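Section 4. Clearing and Resetting a Shared Desk

Applies to: curved and straight desks in the Drider range, and most other office desks with a hard top
Revised April 2023

Read this section before you buy anything. Most of what is sold for tidying desks is a box to move the mess into, and the mess comes back out of it within days. The Tirnov desk sets we were asked to include in this guide are fine boxes. You can do the whole reset without them.

The job takes some 30 minutes the first time. Manuals that promise a clear desk in five have left out the cables.

4.1 What you need

- One waste bin, small enough to carry in one hand
- One damp cloth and one dry cloth
- A tray or shallow box for things that belong to somebody else
- Cable ties, the reusable kind
- A place to put the laptop while you wipe

Note: The Magnusson cleaning spray is listed as optional in the parts sheet. Water and a drop of dish soap did the same work on every desk top we tried. If you have already paid for the spray, use it up.

4.2 Before you start

1. Ask whoever was last at the desk whether any of the paper matters. A crumpled sheet is usually trash, but people do crumple things and then want the phone number on them.

2. Save any open work and close the laptop. Leave the charger plugged in for now.

3. Roll the chairs back far enough that you can walk the full length of the desk. With a curved desk this means the inside of the curve too, where chairs tend to collect.

4. Check the floor. Phones get put down there while people are busy with something else, and a chair wheel will ruin a screen.

CAUTION: Do not roll any chair until step 4 is done if you can't see the floor behind it. Yes, the numbering puts the chairs first. On a crowded floor, swap the two steps.

4.3 Clearing the top

1. Start at the end farthest from the bin and work toward it. The usual advice is to start with the worst spot. We tried that and ended up carrying trash across the part we had just cleaned.

2. Put paper waste straight in the bin. Do not make a "maybe" pile. If you can't decide on a sheet, flatten it and put it in the tray.

3. Pick up bottles next. A plastic bottle lying on its side needs its cap checked before you lift it. Stand it up, tighten the cap, then move it off the desk altogether.

4. Open small boxes before you throw them out. The Plundgate adapter ships in a box that feels the same full or empty, and we have fished more than one out of the recycling.

5. Move plants and flowers last, and with two hands. Put them on another desk. The floor looks handy and is where they get kicked.

6. Lift the keyboard, turn it over above the bin and tap the back. Shaking it does no more than tapping does, whatever the video says.

Note: Bags left on chairs count as part of the desk. Look inside, then fold the bag away or throw it out. A chair with a bag on it is a chair the next person will not use.

4.4 Wiping down

1. Wring the cloth until it no longer drips.

2. Wipe in long strokes from the back edge to the front. On a white top, go over it a second time. Smears show up on white as soon as the light changes.

3. Dry the top with the second cloth, then wait 15 minutes before you put electronics back. The parts sheet says 60. We could find no reason for that figure on a sealed surface, though an unsealed wood top may need it.

CAUTION: Never spray toward a laptop, a monitor or a power strip. Put the liquid on the cloth.

4.5 Cables

1. Follow each cable from the device to the wall with your fingers. Guessing by color works until there are two black ones.

2. Take out any cable that isn't connected at both ends. Somebody will tell you it is a spare. Put it in the tray with a label.

3. Gather the rest along the back edge and tie them loosely. A cable that runs across the top will catch a sleeve sooner or later.

Note: We don't recommend stick-on cable clips. The set we put up in August had let go before the end of the month.

4.6 The floor and the bin

1. Bring the bin to the mess. Set it on the floor close to where you are working, and push it along with you.

2. Pick up from the floor anything that isn't furniture. Phones go back to their owners or into the tray, screen side up.

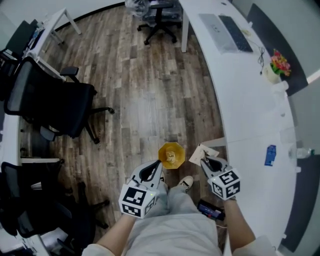

3. Empty the bin when it is two thirds full. A small bin fills quickly with crumpled paper, most of which is air. Flatten the sheets if you want more room. A bigger bin is the answer the catalog gives, and in our experience a bigger bin just gets emptied less often.

4. Sweep a plank floor along the boards. Sweeping across them drives grit into the joints.

5. Put the bin back under the desk or against a wall, out of the path of the chairs.

4.7 Putting things back

1. Laptop and keyboard first, with the cable behind them.

2. Flowers at the back, away from the laptop. Water them somewhere else.

3. Chairs last, pushed in.

4. Leave the tray where people will see it. After 31 days, whatever is still in it can go. We picked that figure ourselves, so change it if your office is slower to claim its things.

If the desk is covered again by the following week, repeat 4.3 and skip the rest. A full reset every time is more work than most desks deserve. For stains, see Section 5.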